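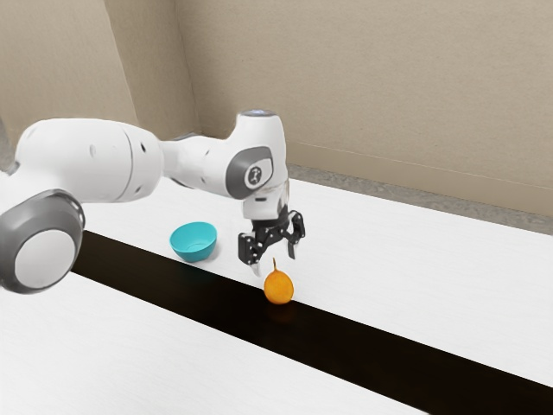 Chapter 6
Stories in Parts: The Serial and Its Readers

Before you read
Think of a story you followed over several weeks or months. How long did you wait between parts? Did you talk about it with anyone while you waited?

6.1 What is a serial?

A serial is a single long story published in parts. Each part is called an instalment. It differs from a series, in which every episode tells a complete story and the same characters return. Many works mix the two. A detective may solve one case a week while a family quarrel runs on in the background for a year.

Serials have appeared in newspapers, in cheap weekly papers, on the radio, on television and on the web. The length of an instalment usually depends on where it appears. A newspaper might give a writer 1000 words a day. A phone app may ask for 300, to be read between two bus stops.

6.2 The Pormont papers

In this chapter we follow one invented story through several forms. Sanna, by Graziella Martinelli, began as a daily serial in a local paper in the port of Pormont. Its heroine leaves home in the first instalment and does not reach the city of Stemalar until the fortieth. Martinelli wrote each part the evening before it was printed, and changed her plans more than once when readers wrote in. A ferryman called Pliken was meant to drown in August. After 300 letters he was kept, and he is still alive at the end.

The story was later sold as a book. Martinelli cut the passages that reminded readers what had happened the day before and joined the short parts into longer chapters. Some readers of the newspaper version disliked the result and said it moved too fast.
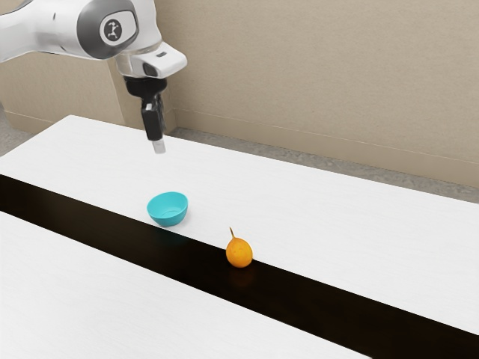

Fig. 6.1 Robotic arm above a long white table (computer rendering).

6.3 The cliffhanger

A cliffhanger is an ending that stops at a moment of danger or doubt. It is the best-known tool of the serial writer, but it has to be used with care. If every part ends with a knock at the door, readers stop worrying about who is outside.

Key terms
serial, series, instalment, cliffhanger, recap

Section 6.4 looks at the recap and how it changed when stories moved from print to radio.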